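Call for Participants: The Ganeck Rumor Project

Do you remember where you were when you first heard that the Gremura Bridge was brought down on purpose? Did you believe it? Do you still? Then we would love to talk with you!

We are looking for 32 people to take part in a series of long, relaxed interviews about the bridge collapse and the stories that grew up after it. You may be sure the official report got it right. You may be sure it's a cover-up. You may have changed your mind twice, or argued with your brother-in-law about it every Thanksgiving. All of that is welcome, and we mean it.

What the project is about

The state inquiry blamed the collapse on worn bearings and a blocked drain. Within a few weeks there were other explanations going around Ganeck: the insurance story, the quarry story, the one with the missing inspection pages, and the one about the trucks with no plates. Some were printed up and left on windshields. Some lived only on the old Tetero message board, which closed years ago but was saved by a former member (thank you, you know who you are). We now have 2,664 posts from that board, and reading them has been the best part of our year so far – people were funny, angry, careful, careless, and often very well read on the subject of steel.

What the posts can't tell us is what happened around the kitchen table. Who told you first? Did you check anything? Did it change how you felt about the county, or the newspaper, or your neighbors? We want to understand how a story like this moves through a town, and you can't get that from an archive.

We are not re-investigating the collapse. We won't be ruling on bearings or trucks, and we won't try to talk you out of anything.

Who can take part

You must be 18 or older and have lived in or near Ganeck for at least part of the five years after the collapse. You don't need to have posted anything or handed out a flyer. We would especially like to hear from people who worked on the repair crews, people who taught school at the time, and people who used to believe one of the stories and drifted away from it. We have plenty of folks at both ends already and not nearly enough in the middle.

What you would do

There are two interviews, each of 90 minutes or so, held a few weeks apart at the Abbasi Building. The first is open conversation. In the second, we look together at some old posts and clippings and you tell us what you make of them now. Between the two we'll ask you to jot down anything that comes back to you, on paper or by voice memo. Old flyers, tapes, letters and photos are very welcome. We scan them while you wait and hand them right back.

You'll receive $24 an hour, travel time included, paid at the end of each visit. Coffee is free and pretty good.

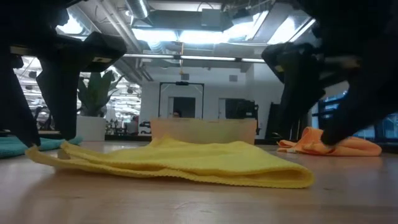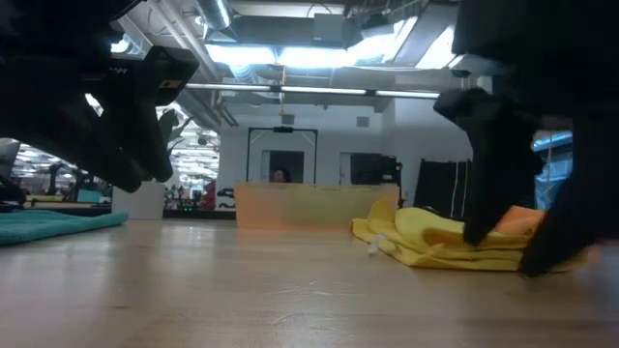

Will my name be linked to what I say about the collapse?
Your name is kept apart from your interview from the first day, and anything we publish uses a made-up name and leaves out your street and your employer. If someone could still recognize you from a particular detail, we'll call you before using it, and you can have it taken out. You can also withdraw everything up until the transcripts are finished in April.

About accusations against other people

Some of the old stories named real families and businesses, and a few went after people for their religion or where they came from. Those people were hurt by it, and several still live here. We'll talk about this openly if it comes up, but we won't repeat the names in print. If you were on the receiving end of a rumor, we'd be grateful to hear from you too. You can choose to be interviewed at home, and you can bring somebody with you.

Who we are

Kerstin Rønning runs the interviews. She grew up two valleys over and has spent nine years studying how communities talk about accidents. Bijan Shirazi looks after the archive and has so far sorted 1,788 of the posts by topic and date. If you have a question about an old post of your own, he can probably find it.

How to sign up

Leave a message on the project line or drop a note in our box at the Ganeck Public Library, next to the returns slot. Please tell us your first name, a good time to call (we phone between 4 and 8 p.m.), the years you lived in the area, and a sentence or two about what you remember. Spelling doesn't matter and neither does length.

Kerstin will call you back for a short chat before anything is scheduled. Both floors of the building can be reached without stairs, and parking is on the north side. Interviews can be held in English or Spanish – just tell us which you prefer when we call.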